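3. Sorting small items at home

3.1 Households and setting

The study was carried out in two towns, Mokness and Bastham, between March and September. Both have older housing with little built-in storage, and in both the local council collects small household items separately from general waste. We wanted to know how people decide where to put things that have no fixed place: spare buttons, batteries, receipts, keys that no longer fit a lock, foreign coins. Earlier work on clutter has mostly looked at large objects such as furniture and clothing. Small items have been treated as a side issue, although they take up much of the time people say they spend on tidying.

A total of 348 households returned the first questionnaire. Each was asked to name the surface or container in the home where small items were most likely to end up. The kitchen table was named most often, followed by a drawer near the front door. Closed boxes were named far less often than open ones. Gkikas has called this the "open lid effect" in her work on shared apartments, and our returns fit her account: people put things down where no second movement is needed.

Households were then asked to keep a diary for 4 weeks. Entries were short and usually gave the item, the time of day and the place where it was left. Some people wrote a good deal more than we had asked for, and these longer entries were the most useful part of the material. One respondent in Bastham listed every receipt she had kept and why. Another wrote only "same as yesterday" on most pages.

3.2 Open containers and flat surfaces

The diaries show a clear difference between items placed in a container and items left on a bare surface. Items on a surface were moved often, mostly at meal times. Items in an open container tended to stay there, and slips of paper stayed longest of all. See-through containers were liked in Mokness, where several people wrote that they could check the contents without picking the box up.

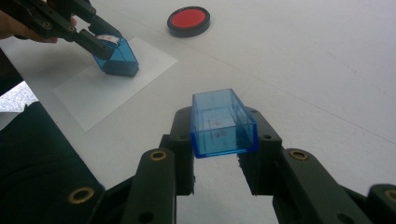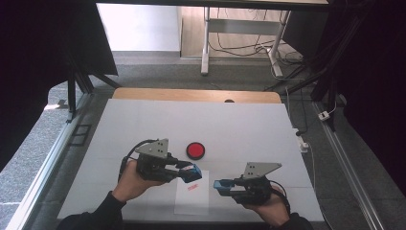 Figure 2. Translucent blue box with an open top (first picture) and white tabletop (second picture).

3.3 Who does the sorting

In most homes one person did nearly all of the sorting, and that person was not always the one who did the rest of the housework. Alhassan found the same pattern in her interviews in Gbeho, where older children often took on the task. In our sample it was more often the adult who came home first in the evening. The diaries put most of the sorting between the end of work and the evening meal, with a second, smaller peak on the morning of a collection.

Disagreements were common but mild. They were nearly always about paper. Batteries and coins caused no trouble in any diary, perhaps because their proper place is easy to agree on - a jar, a tin, a bag by the door. A receipt may be needed or it may not, and the person who kept it is often the only one who knows.

We did not ask about income or the size of the home, and this limits what can be said about the differences between the two towns. A follow-up in Bomora will include both questions and will use a shorter diary.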